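The Year I Finally Learned to Hem My Own Curtains

I bought my sewing machine 13 years ago and for most of that time it lived in the hall closet, under the beach towels. I'd drag it out for Halloween, swear at the bobbin and put it back. Then we moved to Gestholm last September, into a house with windows in sizes I'm convinced no store has ever stocked, and I got a quote for custom curtains that made me sit down on the stairs.

So I signed up for a night class. It met over the Harju bakery, which was a terrible idea for anyone trying to pay attention (cardamom rolls come out at seven, in case you're wondering). Our teacher, Leena Partanen, spent the whole first evening on ironing. Ironing! I'd paid good money to sew and there I was, pressing a strip of cotton flat, folding it, pressing it again.

She was right, of course. A hem that's been pressed twice practically sews itself, and mine had always gone wavy because I skipped straight to the fun part. She also made us wash our fabric before cutting it, and hang it overnight, and measure the window in three places. My kitchen window is 2 inches wider at the top than at the bottom, so I was glad of that one.

The man at the next machine, Vichien Khamphan, was making a quilt from his late father's work shirts. I watched it grow week by week while I wrestled with lining, and by spring I wanted to make one too, badly. I haven't started. I do have a bag of shirts. 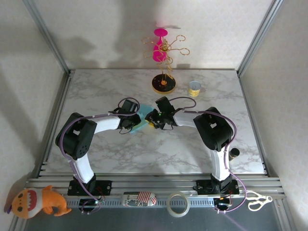

Back to the curtains, though. I did the bedroom pair first, in a heavy blue linen, and they came out short. Not hugely short, just enough that my sister noticed within a minute of walking in. I unpicked the hems, let them down as far as they'd go and added a band of gray along the bottom, and now people ask me where I bought them!

The living room took 60 feet of header tape and most of a rainy weekend. The bathroom is still a towel on a rod. I've got a nice green stripe washed and waiting for it, and the machine stays out on the dining table these days, so we eat in the kitchen.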